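Oct 4, 2026
Lounge and cabinet wall, sort and fold

Carried on with the contents list for the lounge. Cabinet wall first, then soft goods at the coffee tables. Running total is 672 items entered against the 600 allowed for in the Becerra quote, so the extra lines will need to be billed or dropped. My preference is to drop the loose papers to one line per shelf.

Cabinets: doors are sound, grain runs vertical throughout, dark trim needs a wipe with oil soap before anything goes back. Tag 3 stays where it is. The numbering on the Skusent floor plan follows the tags, and moving one means redrawing the sheet. Lower shelves stay in their present order until the list is checked.

Bottles: anything with liquid in it gets entered by colour and cap, contents "unverified" unless the label is plain. No decanting. Bottles travel upright in the Fomex dividers, 56 slots per case, heavy ones to the middle.
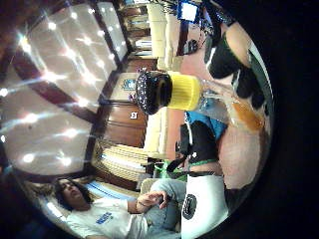
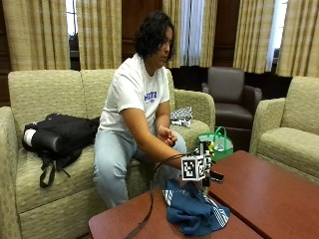
Top: bottle with amber-orange liquid, yellow at the neck, dark speckled cap. Bottom: soft goods at the coffee tables, navy cloth with white diagonal stripe on the left one.

Soft goods: fold in thirds, then in half, stripe or pattern outward so the piece can be matched to its line without opening it. Black-and-white patterned piece to be entered by pattern only; fibre content unknown, left blank. Green basket is listed as a separate item and does not go in with the fabrics.

Loveseat is too low for long folding sessions. Reach to the tables is fine but the back complains after an hour. Try the leather armchair next time, or raise the work with a board across both tables (felt under it, the finish will mark).

Curtains not started. Check the lining for sun damage before they come down, and measure the drop at both ends of the wall. Bridetti garment boxes are 98 cm inside and will probably need a fold at the hem.

To do:
- ask Becerra about the overage
- second pass on lower shelves
- felt, oil soap, more tags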